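Fillo two-arm bench kit: acceptance checklist, with comments
Site: Hultgate workroom
Checked by: Kaisu Savolainen

1. Bases and mountings. Pass. Both arms sit firmly at the far edge of the table, and I went over every bolt twice, which is more than the booklet asks for, but I sleep better that way.

2. Base lights. Pass. Green on both arms at start-up, and still green after lunch.

3. Cables. Pass, with a grumble. The bundle behind the bases is longer than it needs to be, and I'd dearly love a few more clips in the box at a price of 1595.

4. Stop button. Pass. Pressed 8 times at different points in the cycle, and the arms halted each time.

5. Handling of small goods, can and carton. Pass.

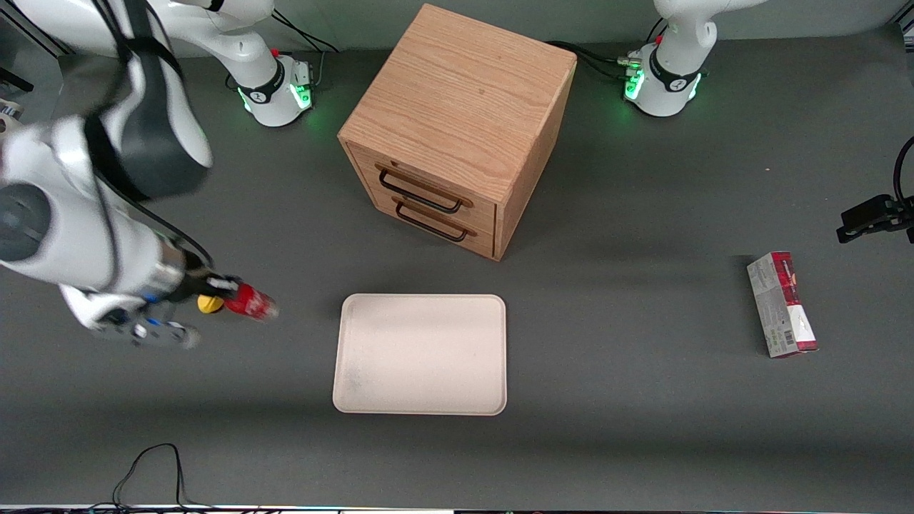
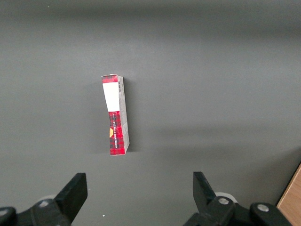 Carton work is checked with the fingers wide open first, please, and closed slowly after that.

6. Repeat cycles. 300 asked for, 281 completed without a hand from me. Marked as "advise", and I've written to Koivisto about the rest (they have been very kind so far!).

Aurelio Villalobos: Thank you for such a thorough sheet, Kaisu. I'd hold back the final signature until item 6 has been run again at the slower speed, as our own kit was much steadier once we had turned it down. Could you also add a line for finger wear? We check ours every morning before the first cycle and it takes no time at all.

Item 7, finger wear, added. Item 6 to be run again in June.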